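Last updated 22 July 2023

# Condero Hand Kit: cloth sessions

Recordings made with the Condero Hand Kit, a pair of hand-held grippers sold by Sokunix. The kit was on loan to the Mansour lab for review. This set covers cloth handling on a tabletop.

## Contents

- 1568 episodes, two grippers in each
- head camera video
- jaw opening for each gripper
- `notes.csv`, one line per episode

Episodes are stored in folders of 1000, so the second folder is not full. Numbering starts at 0.

## Setup

The operator stands at a wooden table and holds one gripper in each hand. Both grippers are black, with a light gray triangular plate on top, and both are wired. Keep the cables clear of the table edge before you start. We lost 70 episodes to a plug that worked loose, and those have been removed from the count.
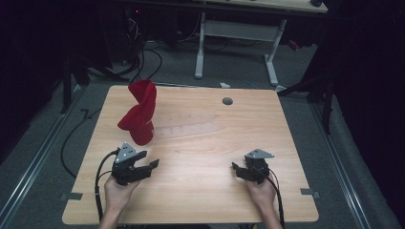

Left and right are always given from the operator's side. Early files from February had the two swapped. They were fixed in version 2, so please delete any older copy.

## Known problems

- The jaw reading drifts after a long session. Run `ellel zero` to reset it.
- Thin cloth slips when only one corner is held.
- The printed manual covers the older plug. Use the PDF.

## License

Free for research use. Ask Sokunix before using the files in a product.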